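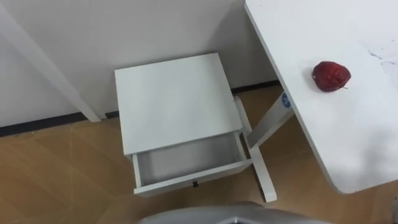 Tuesday 14/11/2000, after tea

Home from Urstead by four, and I have been pottering in the little white room ever since, which is my favourite sort of afternoon. I do love that nightstand, small as it is, with its one drawer and its dark knob. I pulled the drawer right out to have a proper look inside and thought how nice and clean it was, all white, and how very soon I shall fill it with hairgrips and old receipts as I always do! Gemma Ackroyd rang in the middle of my admiring it and we talked for 42 minutes, mostly about her sister's wedding in February and whether Staniforth will ever mend the gate. 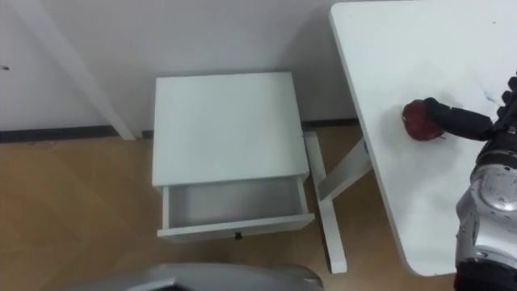

Later, nearly ten

Still thinking about furniture, I'm afraid. I like the nightstand close up to the wall by the dark skirting, and I like the white table with its rounded corners and crossed legs, though Gemma would have me buy the big oak one she saw in Cultine for more than 400 pounds (she is very free with other people's money, bless her). White on that warm brown floor looks fresh to me, even in November, and a red apple on the table is all the decoration it wants.
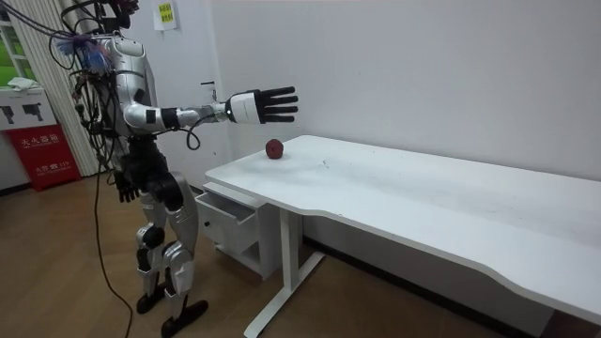 I might have a bowl there by Christmas, the blue one of Mum's if I can find which box it went in. Must write to Cimik about the bill, and buy stamps, and go to bed.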